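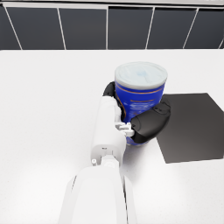

Figure 2. Blue can with a pale, frosted-looking lid and an orange-gold band (computer rendering).

3.2 Resealable lids and pantry waste

Most of the loss in our household diaries came after opening, as expected. Sealed goods hardly show up. Ground coffee, milk powder, cocoa, nuts: opened, pushed to the back, forgotten, then thrown out in one go when the shelf gets cleaned. The earlier Talau survey found the same pattern but lumped all dry goods together, so no way to split by type of closure. We split them.

Diaries were kept for 19 weeks in two towns, Handura and Wukell. Total of 1,745 usable entries after cleaning. An entry was dropped if the item could not be named or the amount was left blank. Partly filled entries kept where the closure type was clear. Closure was coded as clip, fold, screw top, or press-on cap (Figure 2 shows a can with a flat, round lid). Glass jars with a rubber ring went under screw top, which is not ideal, but there were too few to stand alone.

Folded bags did worst in both towns. No surprise there. Clips came next, though people in Wukell seem to use clips on almost everything and the code may be picking up habit more than closure. Press-on caps and screw tops were close together and we do not want to make much of the gap between them. Todorova argues that a cap that is easy to put back matters more than one that seals tight, and our diary notes lean that way. Several people wrote that they had stopped screwing lids on all the way. One left the lid off from breakfast until evening, every day, "because I come back to it."

Container size is the bigger problem for this section. Large packs are cheaper per serving and get thrown out more often, and they also tend to come with the better lids. So size and closure are tangled. We re-ran the comparison on packs under 100 servings only; the order of the four closures held, but teh difference between clips and press-on caps shrank. Needs a larger sample.

Coding was done by hand, mostly by Danica Radulović, with a second pass on the unclear cases. Disagreements were nearly all about fold versus clip (a rubber band is what, exactly?). We settled on clip. Entries made on a Monday often covered the whole weekend at once and are likley less exact on amounts; they were kept in. Reasons for throwing food out are taken up in the next section.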